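Set-up guide, section 4: Table, bin and first slow run
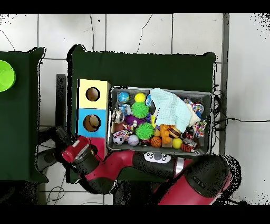 Plotumthorpe Shared Workshop – Robot Arm Group

Please read the whole section before you switch on the arm. It is written for the two green tables and it needs one person at the stop button all the time.

1. Pull the green cloth flat on the main table. A fold under the bin makes it stand crooked.

2. Put the stacked box toy on the left part of the table and the grey bin to the right of it. The bin can be full, with balls, ropes and soft toys mixed.

3. Push rope ends back inside the rim as far as they go. The loose strands are what the gripper catches most often.

4. Look at the floor. Black cables lie on the tiles on more than one side of the tables. Walk the full way of each cable before you start and keep your feet away from them.

CAUTION: Do not reach into the bin while the arm has power, also not when it stands still.

5. Load the program Jirano and set the speed to 58. Do not go higher than 69 in this section.

6. Bring the gripper slowly to the side of the box toy and stop there. Write down the height value. On our arm it is 139 – yours can be different after a new calibration.

7. Move across the front edge of the bin and back, without gripping.

Note: If the display shows error 3519, release the stop button, wait until the arm is quiet and begin again from step 5.

Go on to section 5, Gripping soft objects.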